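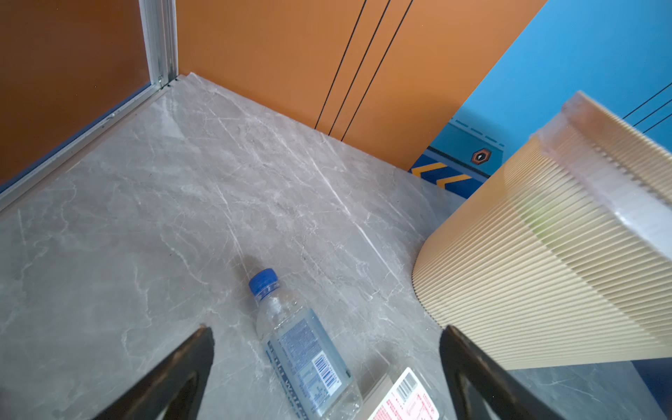

*Bottle with a blue screw cap, on its side.*

**FOR IMMEDIATE RELEASE**

**Wellodo opens its refill room in Trillosia this November, and you're all invited**

Hello from Wellodo! I'm Maite Cuesta, I started this thing, and my colleagues have let me write the press release myself this time, so please forgive me if it goes on a bit.

The news first. Our refill room on Slanina Street opens to the public in November. It'll have chilled and room-temperature drinking water, free to anyone who walks in with something to put it in, plus a paid bar of cordials that you squirt in yourself. There are benches, there's a noticeboard, and there's a proper sink for rinsing out whatever has been rolling round the bottom of your bag. Doors open at 8am and we'll stay open until the last bus has gone from the stop outside.

I first had the idea while waiting for that very bus. It was a hot afternoon, the kiosk had shut, and I had an empty bottle in my hand and nowhere in the whole middle of Trillosia to fill it. I went into the library and they were very kind about it, but the only tap was in the staff kitchen and somebody had to walk me there and back. I thought, well, this is silly. A town this size ought to have a place where you can get a drink of water without asking a favour.

So I spent the next few months asking people what they did when they were thirsty in town. We ended up with 361 replies to our survey, some of them very long (thank you to the gentleman who sent a hand-drawn map of every drinking fountain he remembers from his childhood, it's going up on the wall). Most people told us they buy a bottle of water when they're out and feel a bit cross about it afterwards. Quite a few said they own a nice refillable bottle and leave it at home. I'm in that group myself, and I run the project.

The survey also told us what people didn't want. They didn't want an app. They didn't want to sign up for anything, and they really didn't want a lecture. Fair enough!
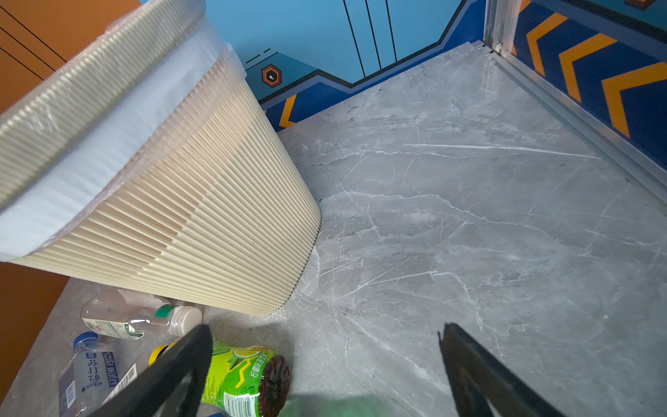
We took all of that to Kusport, the firm that has fitted out the room, and they've been lovely to work with, even when I changed my mind about the height of the taps for the third time. I kept changing it for a good reason, though. Parents with buggies wanted low taps, my own mother wanted high ones on account of her back, and people who came in wheelchairs to try out the mock-up wanted room for their knees underneath. We've gone for two heights, with clear space below both, and I'm really happy with how they feel to use.

There was a long argument about cups as well. I wanted to have a shelf of them for people who turn up with nothing. Babar Arain, who is in charge of the day-to-day running of the room, pointed out that somebody would have to wash them all and that the somebody was going to be him. We've settled on a small lending shelf of bottles, cleaned overnight. You take one for a deposit of 60p, and you get your 60p back when you return it, or you keep the bottle and we keep the money. It won't make us rich.

"I've had more conversations about the shape of a tap this year than I thought a person could have," said Babar. "People come past when I'm painting the door and they all want to know if the water will be cold. Yes, it will be cold."

You're very welcome to bring any bottle you like, by the way. Several people have asked me in a slightly guilty voice whether it has to be one of the smart metal ones. It doesn't. If you've got the plastic one your sandwich deal came with, bring that – a lot of people use theirs a second time anyway, and we'd much sooner see you in the room than not. We'll also have bins by the door for bottles you've finished with, with the lids sorted separately, and the town's recycling lorry will empty them on its normal round. 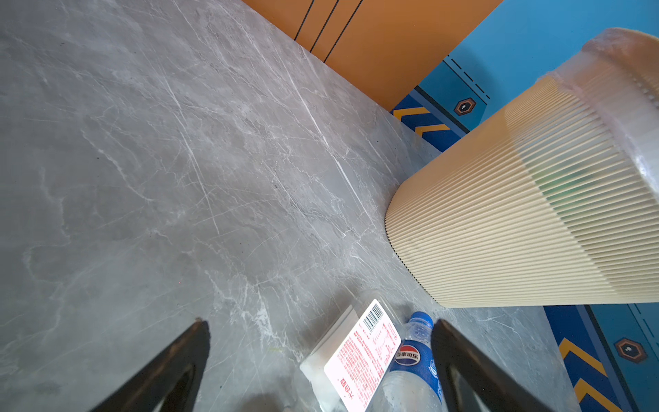
*Orange and blue alongside the grey marble pattern.*

Opening day will be fairly relaxed. There'll be a short hello from me at 10am (I've promised to keep it under 3 minutes), then free cordial for anyone who can stand the queue. The rhubarb is the best one. Babar says it's the ginger, and he's wrong, but you can come and vote. The primary school choir is singing at 2pm and has asked us to say that they are doing the song about the frog.

We're still after a few bits and pieces. If you have a sturdy coat stand you no longer need, we'd love it. We could do with someone who can tune a piano too, as one came with the building and it seems a shame to leave it sulking in the corner. And if you filled in the survey and ticked the box about coming along to a tasting evening, your invitation is on its way, I've just been slow with the envelopes.

**For editors**

Wellodo is a small not-for-profit based in Trillosia. The refill room is on Slanina Street, next door to the shoe repairer's. Entry and water are free, cordials are paid for at the bar, and there's step-free access from the street.

Maite Cuesta and Babar Arain are both happy to be interviewed, and reporters can come in for a look round before opening day. Mornings are best, as Babar is up a ladder most afternoons. Please ring the bell on the side door and give it a good long push, it sticks.

**ENDS**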